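Call for participants: does a sandwich set teach anyone to make a sandwich?
Reading time: 2 minutes
Last updated: August

We are looking for 25 people to spend part of a morning at our Jirngate room putting sandwiches together from a play kitchen set: bread, ham, lettuce, a plate, a toaster. Both adults and older children (11 and over) can apply. 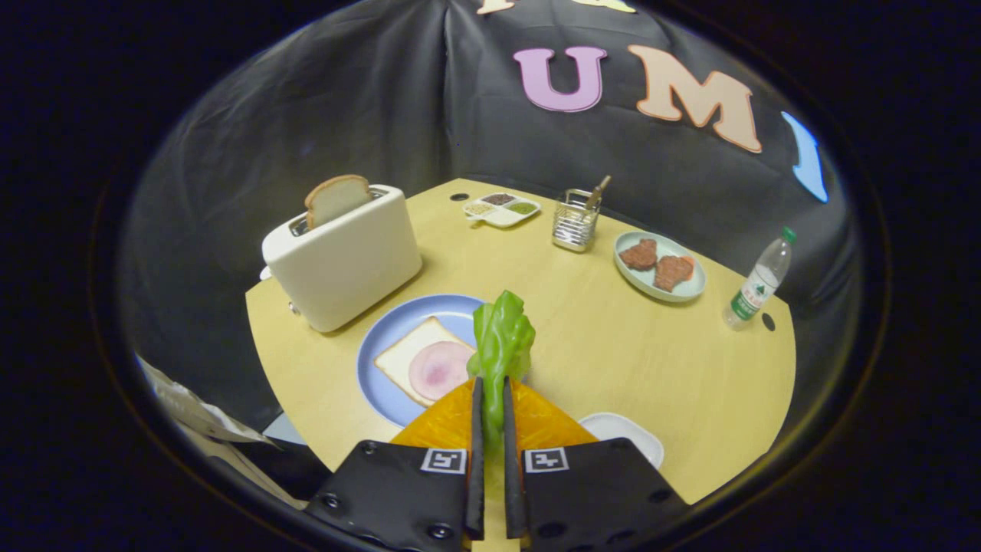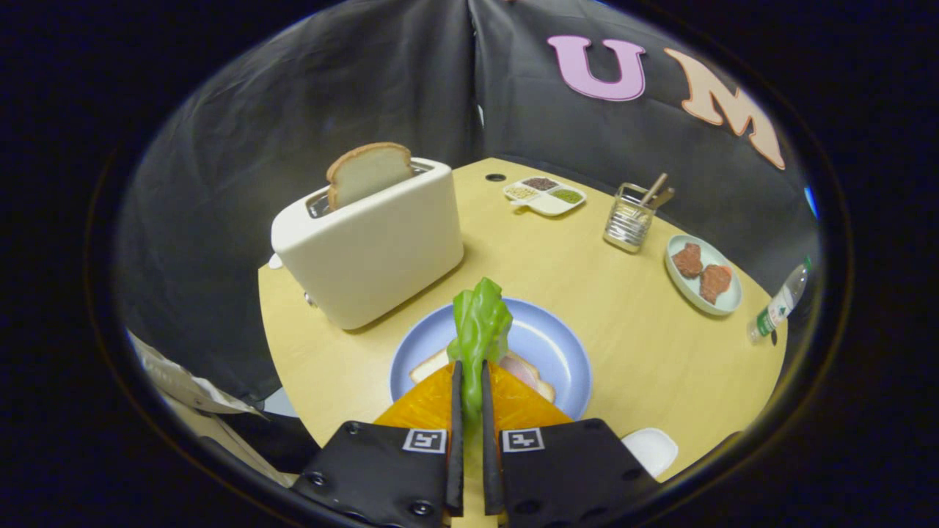 I should say where I stand. The people who sell these sets make large promises about planning, sequencing and "kitchen confidence". I have read the leaflets and I don't believe most of it. My colleague Yasmine Belkadi believes rather more of it than I do, so she will run the sessions and I will mark the results without knowing who did what. If I'm wrong, the write-up will say so.

You would come to Birkimham twice. On the first visit you build a few sandwiches to order and clear the table afterwards. On the second you do the same with real food, and we look at whether the practice made any difference. Each visit takes some 2 hours, including a break.

We want people who rarely cook. Keen cooks tend to ignore the instructions – we found this out with our first group – and we'd like to avoid repeating it. You should be able to stand at a table for short spells, or tell us if you'd prefer a chair. Please mention food allergies when you write.

We pay travel within Birkimham and a small fee after the second visit. There is no fee for coming only once. You keep whatever you make on the second day, if you want it.

To apply, send a few lines to Samuele Pellegrini saying what you last cooked and when. "Toast" is a perfectly good answer.

Contact: Samuele Pellegrini, Jirngate room, Birkimham | © Ehlers | Back to top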